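Ollavis Student Robotics Club
Team Guide for the Cloth Handling Project

Section 4. Recording with the two hand grippers

This section is for members who already read Section 3 (charging and cables). Please read all the steps one time before you begin, and keep the guide open next to you during the first recordings. Questions about the hardware go to Jérémie Deschamps. Questions about the file names and the upload go to Charmaine Joubert.

4.1 What you need

Two hand grippers, left and right, from the same case. Do not mix the cases.
The recording laptop with the Dredov program, version from May or newer.
A bed, a sofa or a wide table with a cloth on it.
Three to five garments from the list on the club page.
A small screwdriver for the jaw arms.
The log sheet, printed or on your phone.

Note: The goal for this year is 2,883 accepted recordings. We had 2,642 at the last count, so every pair of members has still a good chance to add something. A recording with a mistake in it is not lost, but it must be marked as a mistake.

4.2 Preparing the place

1. Choose a room with steady light. Close the curtain if the sun moves over the bed. Lamps are fine.

2. Spread the sheet or blanket over the surface. It does not need to be flat. Wrinkles and patterns are welcome, and the Buden group at our partner school asked us especially for printed fabrics.

3. Remove papers with names or addresses, and any screen which is turned on.

4. Put the first garment in the middle of the surface. Drop it from the height of your knee, so that it does not lie in the same shape every time.

Caution: Keep pets and small children out of the room during the recording. The jaws can pinch a finger or a tail.

4.3 Checking the grippers

5. Look at both pads on each gripper. If a pad is loose at one corner, do not press it back with glue. Write it on the log sheet and take another pair.

6. Open and close each gripper 7 times without cloth. The movement must feel the same each time. If you hear a click, check the screws on the jaw arms and turn them a quarter turn, no more.

7. Wipe the lenses with the soft cloth from the case. Paper towels leave small scratches.

8. Connect the grippers and start Dredov. Wait until both names in the left column are green. If one stays yellow for more than a minute, unplug it, count to ten and connect it again.

Note: The battery must show 100 percent for a long session (more than one hour). For short sessions a lower value is acceptable.

4.4 Holding the grippers

9. Take the handle with the full hand, all fingers closed around the grip. Do not hold it like a pen. Several of us did so in the first week, and the recordings were shaking too much.

10. Fold back long cuffs one time, or push the sleeve up to the elbow. A sleeve may be visible in the recording, but it must not come between the jaws.

11. Lead the cable away from your working side. It may make a loop, but it should not lie over the garment.

12. Stand or kneel so that your head is higher than the grippers. Your shoulders should stay relaxed. After ten minutes, change your position.

4.5 Making the recording

13. Press Start in Dredov and hold both grippers still until you hear the second beep.

14. Approach the garment slowly with both grippers. Grasp it with one gripper first, and then bring the second one to a free edge or to a fold.

15. Work with the two grippers close together when the cloth is bunched. Small pulls are better than a big one. If there is a metal part on the garment, for example a snap or a zipper, do not close the pads hard over it.

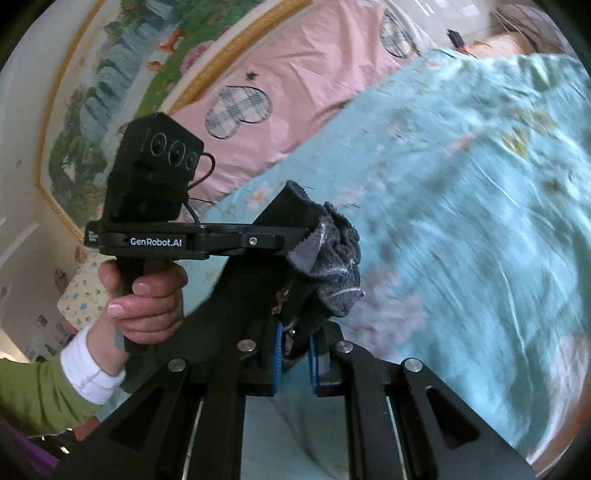 16. Open the garment until you can recognize the front and the back. Lay it down, release both jaws and lift the grippers straight up.

17. Fold the garment in the way that the task card says. If the card only says "fold", any normal fold is correct.

18. Hold the grippers still again and press Stop. Your partner can press the button for you.

Caution: If the cloth is stuck in the jaws, do not pull. Stop the recording, open the jaws fully and take the cloth out by hand.

4.6 After the recording

19. Watch the recording at double speed. Check that the garment can be seen for most of the time and that the two grippers do not hide each other from start to end.

20. Give the file a mark: A (good), B (usable, small mistake) or C (mistake). Dropping the garment one time is B. Touching it with the bare hand is always C.

21. Write the garment number, the task card and both your initials on the log sheet. Then shake out the garment and drop it again for the next recording.

22. At the end of the session, copy all files to the Nkuna folder. Do not rename them after the copy, because the program will then upload them a second time.

Note: The upload takes a long time on the school network in the afternoon. It goes better before 8 in the morning or from home.

23. Put the grippers back in the case with the jaws closed. The charging plugs are explained in Section 3.2.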